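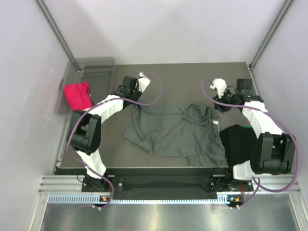
3. Care labels and what people do with them

3.1 Background

Most garments sold for everyday wear carry a sewn-in label, usually at the neck or in a side seam. Studies of home laundry tend to treat this label as the point where the maker's advice reaches the owner. In our interviews it was rarely used that way. People sorted by color and by how heavy a thing felt, and they read the label mainly when an item was new or had been expensive.

Figure 3. Gray garment with a small white label near the neck area.

A label at the neck, as in Figure 3, is easy to find but is also the kind most often removed. Respondents said it scratched. Side-seam labels were left in place more often, though several people did not know their clothes had them.

3.2 Sample and method

We recruited 100 households in Belstead and Branitz through notices in shared laundry rooms and two local newsletters. Recruitment closed in October. One adult in each household kept a wash diary for 2 weeks and then took part in an interview at home, which lasted around 40 minutes. Interviews were held in the room where the washing was done, so that people could pull clothes out of the basket or off the line and talk about them. Field notes were coded by Aba Nutsugah and a second coder working separately. Where the two codes differed, the passage was read again and settled by discussion.

The diary form was adapted from the one used by Lungu for household linens. We dropped the questions on ironing and added a column for "checked the label, yes or no." Diaries were typed up in Clerkorum, and loads with no temperature entered were left out of the analysis. This gave 225 usable loads.

3.3 Findings

Dark clothes were handled with the most caution. Many respondents kept a separate dark load and washed it cold whatever the labels said, because they had once had something fade. Hooded tops and sweatshirts were a regular source of trouble for a different reason. They dry slowly where the fabric is doubled, and people who dried indoors often turned them or moved them closer to a heater partway through. None of the respondents had found advice on this on a label.

The symbols were poorly understood. The washtub with a number in it was read correctly by nearly everyone, while the square with a circle was often taken to mean the washing machine itself. One man in Branitz had kept a printed key taped inside a cupboard door for years and said he had stopped looking at it.

Faded print was the other common complaint. On older clothes the label was still there but could no longer be read, and owners fell back on whatever they did with similar items. We return to this in Section 4, where we compare printed and woven labels after repeated washing.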